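Tisdale repair shop opens free evenings for old office computers

TISDALE – A small computer repair shop in Tisdale will hold free evenings from November for people who want to take apart old office computers and save the parts which are still good. The shop, Sinent, works mostly for local offices and schools, and it has collected more machines than it can handle in its normal hours.

The owner, Pirmin Thaler, told us that 171 desktop computers came to the shop after Lytvynenko, an accounting company with three offices in the region, bought new equipment in the summer. Most of the old machines still start. Their hard drives, however, must be removed before anything else can be done with them, and every drive has to be erased or destroyed according to the agreement with the company.

"People think that the computer is the valuable thing," Thaler said. "For the company the drive is the valuable thing, because there are the tax papers of their clients. So we begin with the drive, always."
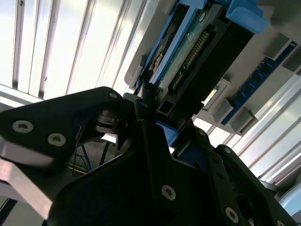
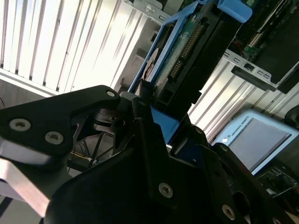 The agreement says that each drive must be listed by its serial number before it leaves the shop, and the number is written a second time when the erasing is finished. Thaler prefers computers in which the drive sits in a plastic caddy, like the blue one in both pictures, to the older type where the drive is held by screws on two sides. In the second picture a blue latch tab can be seen at the top end of the caddy. With a caddy, he said, a beginner can learn the work in one evening, and the drive is less likely to be dropped. He asks visitors to hold the drive by its long sides and to keep their fingers away from the green circuit board and the gold connector pins.

Drives that pass a health test will be erased and used again. The others go to a recycling company, which cuts them into small pieces and sends a certificate back. Thaler did not want to guess how many drives will pass. From an earlier group of 18 machines, which the shop took from a dentist's office last winter, six drives were too worn to be used again.

The evenings start at 6 p.m. and last until the shop closes at nine. There is place for 18 people at one time, and children under 14 should come with an adult. Tools are provided, but visitors are welcome to bring their own screwdrivers. No knowledge of computers is needed. The drives from Lytvynenko will be taken out by the shop's own employees before the evenings begin, so visitors will work on the rest of the machine – memory, fans, power supplies and cables. For practice with drives the shop keeps a few computers which never had private data on them.

The repaired computers will get new storage and a free operating system. The first ones are promised to the Skunadetti reading room, where the public computers are over ten years old and two of them do not work at all. After that, families can ask for a machine at the counter. Thaler said that he will take a small payment for the new storage and nothing for the rest.

Visitors can also bring one old computer from home. The shop will remove the drive while the owner is waiting and give it back to him or her, or erase it if the owner signs a short form. Laptops are accepted too, but not the ones with a swollen battery, which should go directly to the town collection point. Printers and old monitors are not accepted – the shop has no room for them.

Places can be reserved at the Sinent counter during opening hours. A list of the evenings is hanging on the door of the shop.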